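Flovadmont contributor accounts: progress report, December 2020
To: Sombat Yimyam
From: Chanida Phetsri

Moving the contributor profiles from Primano to the new login pages is further along than it was in June, though I would not call it finished. Bukuteck says 12 of the 15 partner groups can now edit their own contact details. I tried all 12 and got in to eight. The rest sent me a password reset email that never arrived. 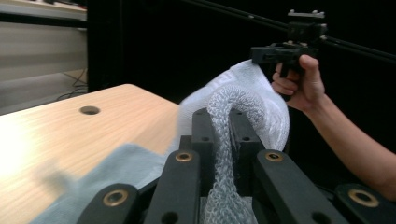

The help page is live. I doubt many editors will read it, as it runs to five screens and still shows the old menu names. Rungrueang has promised a shorter version, the second such promise.

Spending is within the grant. I would hold the final payment to Bukuteck until the resets work for every group, and I don't accept their view that this is a mail problem on our side. Their test logs are due with the next invoice.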